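Safe Working Rules for a Small Assembly Cell
Project report by Clémence Guérin

This report covers the rules our group wrote for the gear assembly cell and how well they held up in use.
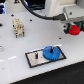
We started from the lab's general safety sheet, which was written for machine tools and says very little about robots. Our supervisor asked for something a new student could read before a first session. The final version is 2 pages long.

The main rules are these. One person holds the enable switch and does nothing else. Speed stays at 50 mm/s for any program that has not been run before. Hands stay off the board while the arm has power – this includes picking up a dropped gear. Every program starts from the same home position, and the person running it says "moving" out loud first.

We also set rules for the log. Each attempt gets one line with the program name, the operator and the result. A stop for any reason is written down as a stop, even if the part was placed correctly afterward. By the end of July we had 2,409 lines, and 276 of them were stops. Most stops came from gears that did not mesh on the first try.

Two rules did not work well. The first asked for a full check of the cables before every run, and people skipped it. We changed it to once per session. The second limited the cell to one observer, but it did not say where that person should stand. We put tape on the floor.

The part we did not finish is the force limit. We used the default setting and did not test it ourselves. The next group should do this first – before adding new parts to the board.

Related reports
Brullport: labeling and storing small parts
Drerkon gripper maintenance notes
Niazi: emergency stop placement in shared labs
Arkach test bench, final report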